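Suchbegriff eingeben … Suchen

Institut Idine, Arbeitsgruppe Greifen und Handhaben
5. März 2018

1/9 Die Arbeitsgruppe berichtet über ein Zwischenergebnis aus dem Projekt Lomano. Gegenstand ist die Frage, wie ein Zweifingergreifer an einem Frottiertuch eine brauchbare Faltkante findet, wenn das Tuch ungeordnet abgelegt wurde.
14 Mal geteilt · 3 Kommentare

2/9 Frottier gilt in der Handhabung als schwieriges Material. Die Schlingen verdecken den Kantenverlauf, und der Stoff gibt unter den Fingern nach. Pastellfarbene Verläufe erschweren zusätzlich die Trennung von Farbwechsel und Falte.

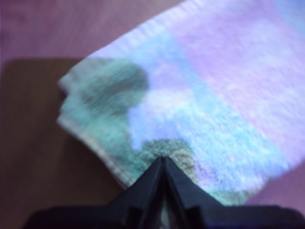 3/9 Das Verfahren trägt den Namen Codow und arbeitet in zwei Stufen. Zunächst wird aus der Übersicht ein grober Griffbereich bestimmt. Anschließend wird der Anfahrwinkel anhand der Nahansicht laufend korrigiert, bis die Finger schließen.

4/9 Unscharfe Nahaufnahmen werden dabei nicht verworfen. Frühere Fassungen haben sie aussortiert und damit gerade jene Abschnitte verloren, in denen sich der Greifer dem Stoff nähert. In der jetzigen Fassung gehen sie mit geringerem Gewicht in die Schätzung ein.
9 Mal geteilt

5/9 Grundlage der Auswertung sind fast 2000 Griffversuche. Als gelungen zählt ein Griff nur dann, wenn eine einzelne Stofflage erfasst und bis zum Ablegen gehalten wurde. Doppelt gefasste Lagen werden als Fehlgriff geführt, auch wenn das Tuch anschließend ordentlich liegt.

6/9 Die Versuche finden bewusst an gewöhnlichen Tischen bei Tageslicht statt. Seitlicher Lichteinfall verändert die Schatten in den Falten im Laufe eines Vormittags erheblich — ein Umstand, den Messreihen unter Laborbeleuchtung nicht abbilden. 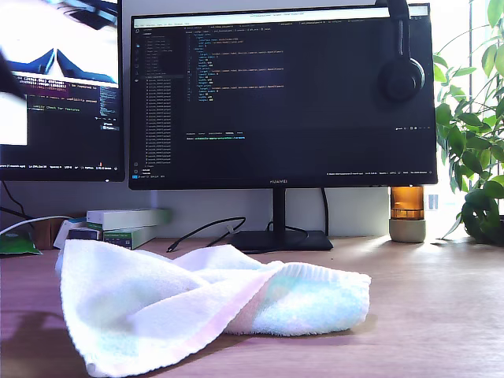
7/9 Der deutlichste Gewinn zeigt sich an den gewebten Bordüren. Die gerippte Struktur liefert der zweiten Stufe eine verlässliche Richtung, der sie bis zur Ecke folgen kann. Auf der freien Fläche fällt der Unterschied zur früheren Fassung gering aus. Bei stark gebauschten Tüchern ist er derzeit nicht belegbar.

8/9 Die Leitung der Versuchsreihe liegt bei Trudy Sheehan, die Auswertung hat Ketill Thoroddsen übernommen. Eine unabhängige Wiederholung mit anderen Tüchern ist mit der Gruppe Woldemariam vereinbart. Bis zu deren Abschluss sind die Angaben als vorläufig zu betrachten.
6 Mal geteilt · 2 Kommentare

9/9 Der technische Bericht erscheint im April. Er enthält die vollständige Liste der Fehlgriffe mit Zuordnung zu Stofflage und Anfahrwinkel sowie die Parameter beider Stufen. Fachliche Rückfragen zur Gewichtung der Nahansichten nimmt die Arbeitsgruppe bereits jetzt schriftlich entgegen — Anfragen zu anderen Textilien können vorerst nicht bearbeitet werden.
21 Mal geteilt · 5 Kommentare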